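Home | Fabric Care | Folding | Sewing Corner | About

How to fold a shirt made of several colored fabrics

Posted by Elin Wynne, 2025-12-01

Many people write to me about plain T-shirts, and for plain T-shirts there are already enough instructions. Today I want to write about the more difficult kind: the top which is sewn from panels in different colors, often in different weights of cloth. I own 6 of these. They do not fold like a plain shirt, and if you fold them in the usual way you will find a hard crease exactly where two colors meet.

What you need

A long, clean table. A bed is too soft, and the fabric moves away from you when you press on it. My table is 80 centimeters deep, and I would not like to have less. You need also a shelf or a drawer, so that you know before you begin how wide the folded shirt may be. Please measure it. My Rinduder drawers take four stacks side by side, and every shirt has to fit this width.

Step 1. Lay the garment down

Put it flat on the table with the collar away from you. Pull the bottom hem lightly toward you with both hands, then let it go. Do not stretch it. A heavy panel pulls the lighter one beside it, and the side seams start to wander. When a seam has wandered, lift the whole side and lay it down again. Pushing it with the fingers makes small waves, and you will see these waves later in the stack.

Step 2. Smooth every color separately

Begin at the collar and go down. Use the flat hand, not the fingertips. I always finish one panel before I touch the next one. In the beginning I smoothed over everything in one movement, as my aunt in Stakunau did with her bed sheets, but with panels this pushes the extra cloth against the seam, and there it stays.

Step 3. Fold the sleeves

Bring each sleeve in over the body, so that it lies straight down and not across. If the sleeve is thick, it will stand up a little at the shoulder. This is fine. Press it once with the palm and continue.

Step 4. Bring the sides to the middle

Now you take one side at the shoulder and at the hem, and carry it over to the middle. Hold the two points at the same height – if one hand is lower, the fold becomes a triangle. Stop after the first side and look at the cloth on top. The loose end likes to bunch, above all with wide panels.
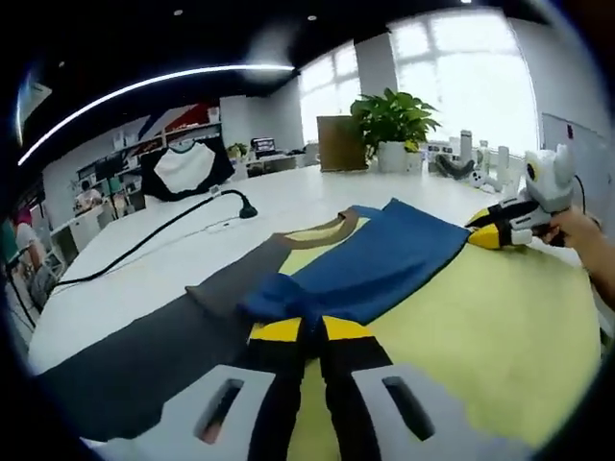
Dark gray, royal blue and pale yellow-green together, with the brown collar at the top. The end of the blue still has to be laid flat.

When you have a bunched end, open it first and only then pull it straight. Hold the cloth down near the collar with one hand and draw the loose end away with the other, slowly. A quick pull will move everything that lies below, and you must go back to step 1. I have done this more often than I want to tell.

Then fold the second side in the same manner. The two sides may overlap a little. In my experience an overlap of 4 centimeters is good, because the stack stays even and does not get a valley in the center.

Step 5. Fold from the hem

Fold the hem up to a place just under the collar. Then fold once more. If the shirt has a seam across the body, move your fold two fingers above or below the seam. A fold which lies directly on a seam makes a thick edge, and the shirt will open itself again in the drawer.

For very slippery fabrics I fold in thirds, and I put a sheet of thin paper inside. I buy it from Darkow in a large roll. Baking paper works also.

Step 6. Put it away

Lay the shirt in the drawer with the folded edge to the front. Which color you see on top is your own choice. I like to see the strongest color, so I find the right shirt in the morning without lifting the others.

If there is already a crease

Hang the shirt overnight in the bathroom after somebody has showered. For most cottons this is enough. If not, iron it from the inside with low heat, one panel after the other, and keep the iron off the collar when this is knitted.

More in Folding
Fitted sheets on a small table
Knitted sweaters: hang or fold?
My Imhof shelf after one winter
Reader letters from September

Contact | © Elin Wynne | Back to top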